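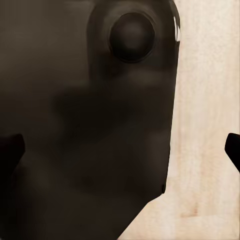
One lab that switched to the Codivska in May wrote back that the simulator license alone had saved them a month of broken fingertips, and asked whether the grip profiles carry over to the real arm. They do, without conversion.

Codivska two-finger gripper kit, by Gilberg

The kit pairs a parallel gripper with a wrist camera and a matching simulation package. You can try a grasp on screen first, then send the same program to the hardware.

In the box
Gripper body with 2 black fingertips
Wrist camera and bracket
Zisell simulator, one seat
Cable set and mounting plate

Supply voltage: 48 V
Maximum grip force: 60 N
Object library: 342 models, dark and low-contrast items included

Wrist view renders are soft at very close range – plan the approach from farther back if you need surface detail.

The mounting plate fits Gajdoš arms directly. Other arms need an adapter, sold separately. Spare fingertips ship in pairs.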